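Workplace & Automation list archive
Filed under: Front desk and canteen work / Robots

Subject: Re: What happens to the break room people?

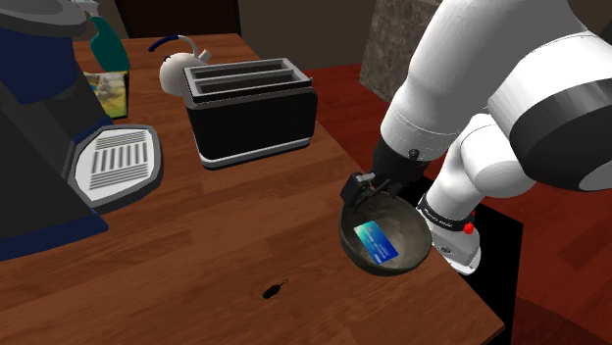 Dear Selina, dear all,

Thank you for writing such a full message, and I'm sorry to have left it sitting in my inbox while we got the spring orders out. I read it twice on the train and then once more with Ursina over lunch, and we both had things to say, so you are getting two opinions for the price of one (mine mostly, I'm the one typing).

I'll keep the part of your message I'm answering:

> On 21 May 2021, Selina Lanz wrote:
> We are at the point at Minport where management wants the arm to take
> over the small jobs in the visitor kitchen: putting things back where
> they belong, sorting what people leave on the counter, handing over
> cards from the bowl at the desk. They have been running it all in
> simulation first and it goes on to the real counter in June. My
> colleagues keep asking me what is left for them and I don't know what
> to say. Two of them have done that work for years. Has anybody here
> been through this? Did hours get cut? Who looks after the thing when
> it stops?
> Selina

We have been through it, yes, or through something close enough. At Kälin we have 23 people on the service side, counting the part-timers, and a building with 500 desks in it, so the kitchens are never quiet. The arm arrived with a lot of speeches. Valentin Grabner from facilities gave the longest one, and I say that with affection, as he reads this list!

No hours were cut in our case. I want to put that near the top, as I know it's what your colleagues will look for first. But the hours changed shape, and we were not ready for that. The little jobs used to be spread across the day, and people used them as breathing space. You'd finish with a difficult visitor and then go and straighten up around the coffee machine for five minutes, and you came back a nicer person. When those five minutes went to the arm, what stayed with us was the difficult visitors, one after another. Ursina noticed it before I did. She said she was going home more tired from a day in which she had carried less. We ended up asking for a proper extra break, in writing, and we got it, though it took most of the winter.

My second point is about the simulation. Please ask for your two experienced colleagues to sit in on it now, before June. We were only invited once everything had been decided, and it showed. The people who built our practice kitchen had done lovely work on it, but they had thought about objects, and we think about mornings. Cards are a good case. To the engineers, a card in a bowl was something thin that is hard to pick up, and they had tried it 3000 times on the computer. To us, a card in a bowl is somebody's card, and the first thing you want to know is whether that person is still in the building. Ward De Bruijn, who ran the project for us, was very decent when we told him so. He added a step where the arm waits and one of us gives the okay. It's a small step and it made the whole thing feel like ours.

As for who looks after it when it stops: we do, and you should get that into the job description early. In the first stretch we logged 311 stops, most of them tiny. A mug in the wrong place, a handle turned the wrong way, that sort of thing. Clearing one takes a minute, but it's a minute of skilled work and for a long while it was not on anybody's sheet. Now it's listed, there is a short training for it, and the two who took the training moved up a pay step. I'd push hard for that one.

And do let people be cross about it for a bit. One of ours would not go near the counter for weeks. Now she is the person everyone calls when it gets stuck, but I don't think she has forgiven it and I don't see why she should.

If it would help, I can send you our break agreement and the training outline with the names taken out. Ursina also says your colleagues are welcome to come and spend a morning with us. We can promise coffee, and cake if you give us some warning.

Warm greetings to everyone at Minport,
Rahel Wieser
Kälin, service team

3 replies in this thread | 0 shares

This archive uses cookies to remember your reading settings. Accept | Manage cookies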